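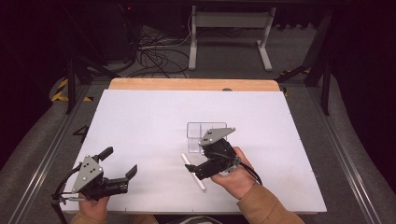
1. Introduction

This report examines the lighting of work surfaces in the ground-floor workroom of the Auer building. Students use the room for model making, drawing and small assembly work. Two complaints had been passed to the course office during the winter term: that fine work was tiring in the late afternoon, and that pale surfaces were uncomfortable to look at under the ceiling lamps. The two seem to contradict each other, as one suggests too little light and the other too much. The aim of the project was to find out whether both could be true of the same room, and what could be changed at low cost.

The measurements were taken in March by Selina Leitner and Areeba Lashari. Salma Shehata processed the readings and wrote sections 3 and 4. The project was supervised by Konrad Eder.

2. Terms and method

Illuminance is the amount of light falling on a surface, measured in lux. Luminance is the amount of light leaving a surface towards the eye. A dark bench and a white one placed side by side have the same illuminance, but their luminance differs greatly. Glare depends mainly on luminance and on the contrast between neighbouring surfaces.

Illuminance was read with a hand-held Marosis meter laid flat on the bench top. A grid of 21 points was marked out with tape, running from the window wall to the store cupboard. Each point was read 5 times with the ceiling lamps on and the blinds closed, and the mean was used. The whole set was then repeated with the blinds open, starting at 8 in the morning and again at the end of the afternoon session.

The meter had last been checked against a reference instrument by the physics department. The certificate was not available to us, so the readings should be compared with one another and not treated as absolute values.

Luminance was not measured directly. We had no suitable instrument and estimated it from the illuminance and the reflectance of each surface. Reflectance was found by comparison with a set of printed grey cards. This method is valid only for matt surfaces. Glossy tops were recorded separately.

3. Results

With the blinds closed, illuminance was highest along the centre line of the room, directly beneath the lamp rows, and fell steadily towards both long walls. The lowest readings were at the bench beside the store cupboard, where one lamp tube had failed and a second had visibly darkened at the ends. Readings there were less than half of those on the centre line.

With the blinds open in the morning, the window benches received more light than any other part of the room. On a clear morning the point nearest the glass went above 3000 lux, which was beyond the range selected on the meter, and it had to be read again on the next range. By late afternoon the same bench was among the dimmer positions.

Reflectance varied more than expected. The older benches have light wooden tops, darkened by use, while the loose boards laid over them for cutting and gluing range from dark green to white. A white board on the centre line gave the highest estimated luminance of any surface under lamplight alone. The transition from white board to dark floor was the strongest contrast recorded within a normal working view.

Glossy tops showed clear mirror images of the lamps from a seated position. Turning the stool to face along the lamp rows reduced the reflections but did not remove them.

4. Discussion

Both complaints are supported by the readings. They describe different positions in the room and different times of day. Users near the store cupboard have too little light throughout. Users on the centre line have enough, but a white or glossy surface there produces glare.

Colour of light was also raised by one user. The replacement tubes, supplied by Ulska, are noticeably cooler in tone than the older ones. We did not have the means to measure this and draw no conclusion from it.

5. Recommendations

5.1 Replace the failed and darkened tubes by the store cupboard.

5.2 Clean the lamp covers. One cover was wiped as a trial and the reading beneath it rose slightly, but the trial was not repeated.

5.3 Keep matt, mid-tone boards for long tasks on the centre benches, and move glossy tops to the window side.

5.4 Provide two adjustable task lamps for late afternoon use. A loan could be requested from the Godmont studio, where Rosalie Widmer holds the equipment list.

6. Further work

The grid should be read again after the tubes are changed, using the same tape marks. Readings on an overcast day are missing from the present set and should be added.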